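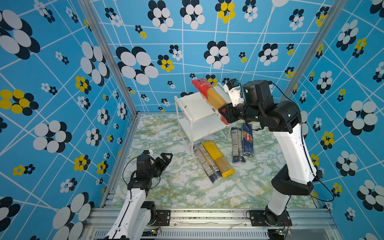
Johannes Mabuza thinks the flowers are too big on the back wall and that we should have sorted the scale out before any paste got mixed. Said it twice, once from the door and once with his nose up to the paper. Fair enough. He's right about the big white and black one anyway, your eye goes straight to it and stays there. Noting it now so I don't have to argue it again later.

March 5, 2026

Papering, left / back / right. Blue with the flowers, the Ginora. Marbled floor, the Kelmendi one, green and mustard veins. Pasta out on the floor again after.

Where we are. All three walls covered. Sky blue, white grid lines, ovals for petals. Grid lines are thin and wobbly, drawn that way on the artwork, so please stop putting a level on them. I did it as well, wasted a good part of the morning thinking the left wall had been hung crooked. The lines aren't straight on the roll either. Check plumb off the corner posts or the cut edge, never off the print.

Scale. The blossoms come out different sizes from wall to wall. Most are white and black, some yellow and black. Back wall has the really large white one near the upper middle, and a yellow one near the top with a scatter of little rosettes under it. Left wall has a big yellow one that runs off the left edge. I like that one, it looks like wallpaper ought to look, as if there's more of it round the corner. The back wall looks more like a poster.

What I think happened, going by the order sheet: the pieces were ordered as panels and each panel was fitted to its own width. So same artwork, stretched to suit. Nobody's fault exactly, the Grosus form asks for finished width and doesn't ask for a repeat. Next time write the repeat in the comments box IN CAPITALS and ring them after.

Options, as discussed over tea:

Leave it. Cheapest. Most people won't look at three walls and compare petals.

Redo the back only. One panel, same blue if the batch holds. Risk is that the blue doesn't match and then we've got a new back wall with two old sides, worse than now.

Redo all three off one roll. Proper job. Johannes wants this. I want to see the price first.

Going with leave it for the present. Have asked Grosus for a sample of the back panel at the smaller scale so we can hold it up against the sides and look at the blue in our own light, and with the lights off too.

Paste notes. 100 g of powder to the bucket, water up to the line on the inside (the marker line, not the moulded one). Cold water, powder in slowly, keep stirring the whole time, leave it alone, stir again. Mine went lumpy becuase I tipped the last bit in all at once. Sieved it through the old kitchen sieve. The sieve is now the paste sieve, I've written PASTE on the handle, don't take it back to the kitchen.

Brush paste on the back of the paper, fold it in on itself pasted side to pasted side, no hard crease, wait. Then hang from the top and let it drop. Smooth from the middle outwards. The plastic smoother left shiny tracks over the black ovals on the offcut I tried, the soft brush didn't, so soft brush only on this one. Black ink marks much sooner than the blue. Wipe paste off the face straight away with a barely damp sponge, dab, don't scrub.

Corners. I had been going to wrap round. Glad I didn't. Cut to the post and stop, run the knife down the post with a fresh blade for each corner. Snap the blade more than you think you need to. A dull one drags the paper and you get a furry white edge, shows up badly against blue. If you do get a furry edge there's a blue pencil in the tin which is near enough, side of the lead, then rub with a finger.

Leftovers: offcuts in the tall tube by the plan chest, labelled with which wall they came off. Keep them sorted please, the scale thing means a left wall patch won't do for the back.

Price. Cost so far on the sheet is 1,591 with the floor included and the returned roll taken off. That's paper, floor, paste, blades and the carriage from Cledutdale, which was silly money for one tube. Next order goes in with the December people's stuff if it can wait that long, though I doubt it can.

Floor. The marble. Pale white, green swirls, mustard yellow veins running through. It's a lot of pattern to go with a lot of pattern. I was against it when it was a little swatch and I've come round a bit now it's down full size. The mustard picks up the yellow flowers well enough that it looks meant. The green doesn't pick up anything. Johannes says green doesn't have to pick up anything, it's marble. Leaving that there.

Laying it: square it to the back wall first and let any error come out at the front by the rail, where you can lose it. Don't start at the front. I know it's nearer.

Wiping down: warm water, a drop of washing up liquid, dry cloth after. No abrasive pads on the printed surface. Paste spots come off easily on the day and not at all easily once they've set, I had one by the left hand side that took longer than hanging a whole panel.

Front rail wants a clean. Dark scuffs along the top and small bits of debris lying on it, get into the slots if you sweep them along. Hoover with the narrow nozzle first, then wipe. Scuffs I'd try with white spirit on a rag, a small patch first. Keep the rag well away from the paper. Job for whoever is in first tomorrow, I have run out of day.

Pasta. For the colour test we said something ordinary from the cupboard that people know the look of, and pasta packages won over rice. Questions for this set:

— do the packets stand out on the marble, or do they get lost in the veins
— does the blue behind make the food colours look off
— do they throw a shadow that you read as part of the pattern

First thoughts only, haven't looked properly. A busy floor is harder work on the eye than the plain grey we had, you have to look for where a packet stops. Possibly good, if what we want is a kitchen that looks lived in. Bad if anybody wants to read a label. Johannes thinks the blue is kind to anything yellowish, and says his gran had a blue larder for the same reason. Try tins next and compare. Then maybe flour, the paper bag sort.

Don't open the pasta. Somebody opened one from the last lot and ate it, and then there was an odd one out in every picture after. If you want lunch there is a shop.

Storage when not in use: pasta back in the crate, crate on the shelf, lid on. Not on the floor overnight, we had mice in the winter and I'm not going through that again.

Left to dry. Packet says paper is dry overnight. I don't believe the packet, the last stuff looked fine next morning and then let go along the top edge. So 168 hours before we decide anything about seams, i.e. a full week, and I'll go round with the torch held flat against the wall to look for bubbles. Torch from the side shows everything. Looking straight on with this pattern you could have a bubble as big as a plum and not see it for petals.

If there's a bubble: small slit with the blade along the edge of a black oval, bit of paste in with the syringe, press down, dab. Slit along the oval, not accross it. The edge hides the cut. In the open blue you'll see it for ever.

If a seam lifts: seam adhesive, the little tube, not the bucket paste. Roller lightly. Write down which seam and how far up from the floor, in here, with initials.

Heating: leave the radiator on its usual setting. Don't turn it up to hurry things. The last time it was turned up the paper shrank back from the post and we had a stripe of bare board down the corner which I then had to fill with a sliver of blue, and the sliver had a bit of a petal on it.

Things to buy
blades, the snap off kind, the good ones
second soft brush
sponge x 2
seam adhesive, our tube is nearly flat
masking tape low tack, blue or not, don't care
a new marker, the bucket line is wearing off

Things to ask Grosus
repeat size, in writing
same batch for the blue?
can they send flat instead of rolled, the ends were crushed
what's the black ink, is it the same finish as the yellow

Things to ask Johannes
whether he still has the grey floor or if it went in the skip
if he'll live with the big flower

Later. Went back in with the room lights off and only the window. The blue drops a lot, goes much greyer, and the white petals come forward. Big one on the back wall less bossy like that. The yellow ones go a sort of ochre and sit closer to the mustard in the floor. Better all round, to my eye. Would suggest we judge the sample in both lights before spending anything.

Told Johannes this on the phone. He said hm.

Knife is in the tin, blade in. Bucket washed. Paste that was left over is in the lidded tub, will keep a few days, chuck it if it smells. Sieve by the sink drying, marked PASTE.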